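December, late

Spent the evening with the budget sheet again. I keep telling myself I'll write about something else in here and then I don't.

The Skelanar quote came back at lunch. They want a yearly fee for the software on top of the price of the arms, and the fee goes up after the first year, which I found on the last page in type smaller than the rest. Brakix is cheaper up front and vague about everything after that. I asked them twice what a replacement set of gripper fingers costs and twice got a brochure. The brochure has a lot of blue sky in it.

I did get one number out of Brakix by phone. Fingers are 464 a pair, and the man said a pair lasts "a good while." I wrote down "a good while" in the cost column and left it there so I'd be annoyed every time I opened the file.

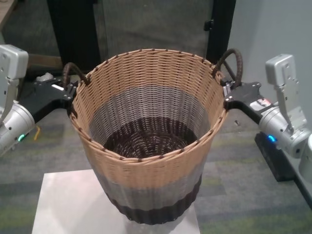
My trouble with the plan is that it was built backwards. Somebody upstairs decided we'd have two-arm stations next year, and now I'm supposed to find the reasons and the money in that order. The case for two arms is the awkward goods, the ones that don't come in a carton. Fine. A woven basket with a grip on each side of the rim, right under the handles, is the sort of thing I'd point to if I were arguing for it. One arm would have to hook a handle and hope. But how much of what we ship looks like that? I went through the order lines for the fall and got 14 product codes I'd call awkward, and half of those sell so slowly I could carry them across the building myself.

The Niskanen proposal is the one I dislike least. They'd rent us a pair for the spring and take part of the rent off the price if we buy. I don't trust the "part." It needs to be a figure in the contract, and I want the training days in there too. Last time we bought anything with a motor in it, training was a video.

Also nobody has put down a line for the floor space, or for whoever stands there when the thing stops. The plan assumes 300 picks a shift. I'd pencil in 200 until I see otherwise, and at 200 the payback slides out past the point where I'd sign it. I said so in the meeting and was told I was being negative. Maybe. I was also negative about the Plultix label printer, and it's under a tarp by the loading dock.

To do before the break: make Niskanen spell out the credit, ask Skelanar whether the arms still run if we stop paying the fee, get a real price on spare cables. Move the decision to spring if they'll let me. They won't let me.

Past eleven and my tea's cold. Sheet still doesn't add up on the second tab, and I think it's the freight.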